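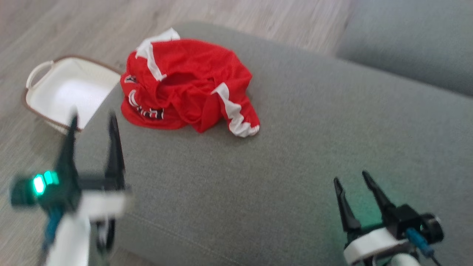 Search this site
Enter keywords

A day at the Mirnano repair center

2020-04-08 - by Ingeborg Hinrichs

In October I visited the open day of Mirnano, a firm which repairs office computers for schools and small companies. I went with my old colleague Gerd Dreßler. We had both worked on a helpdesk for many years, and we wanted to see how the work is done when the machines come to you in boxes.

The building is behind the train station in Valer, and the entrance is not easy to find. We walked past it 2 times. At the door we got a visitor badge and a paper with the program, and then we waited for the first tour, which started late.

Our guide was Reinhold Frerichs. He leads the intake desk. Every machine that arrives gets a number and a sheet with the words of the customer, exactly as the customer wrote them. I liked this very much. On one sheet was only "it makes the noise again". The technician must then find out what noise, and when was the first time. Mr. Frerichs told us that a good week brings 300 machines and the worst one brought 528, after a failed update at one large customer.

After intake we saw the test room. It has four long benches, one for power problems, one for disks, one for screens and one for everything else. The last bench was the fullest. A technician there showed us a laptop that switched off each time its owner put it on a certain desk. Under the desk top was a magnet from a drawer lock, and the laptop believed that its lid was closed. They had changed the battery twice before anybody asked about the desk.

Gerd asked if they still repair the main boards themselves. They do, but only for the older models. For the new ones they swap the whole board - he did not look happy with this answer.

In the afternoon Trefor Beddoe gave a talk about Dremier, the ticket software they use. It was a bit long for me, and the projector lost its signal in the middle. He continued without slides and this part was better.

Coffee was free, the cake was not. The next open day has no date yet. If you go, take the bus to the stop Lau and not the train, the walk is shorter and you arrive at the right side of the building.

Last updated: April, by I. Hinrichs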